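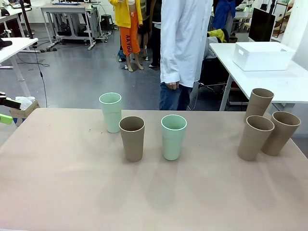

Tronarik 2 running watch, review after a full track season. Quick one, I have a meet to get to.

Bought it in July for the 400 group at Siltunside. Paid 211 for it, used it for reps, a couple of relays and one very hot road race I should have skipped. Short version: good watch, bad strap.

Track mode is what you pay for. You pick the lane, run a lap, and it locks on. Divina Magbanua ran next to me with her old Tamayo and hers had us way over distance by the fourth rep. Mine matched the track. Lap button is big, works with sweaty hands. Screen is easy to read in full sun — dimmer under the lights at Denddale but fine. 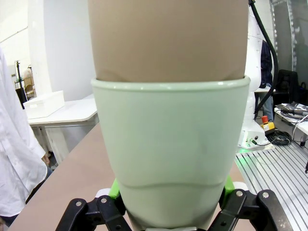 Does it hold up for short sprints? For anything under a full lap the pace reading lags too much to be useful, so use the lap button and ignore the rest.

Heart rate is so-so. Slow to catch up on hard reps, ok on easy days. Battery is great, I charge it when I remeber to. The strap split near the buckle before the season was over. Replacement took forever to come and the new one feels exactly the same. 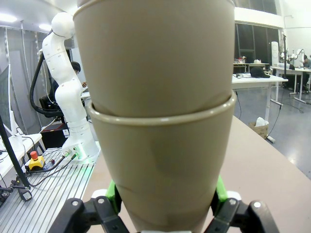

Race alerts are handy for longer stuff. I set mine to buzz before each water stop, so I'm ready to grab and go. Paper cups stacked one inside the other like those tan ones are a pain at race pace, you want singles set out. Anyway the buzz is strong enough to feel mid-stride.

App is ugly and it logs you out alot. Consolacion Dizon coaches our group and gets my splits by export, wich works but takes too many taps.

Would buy again, with a different strap.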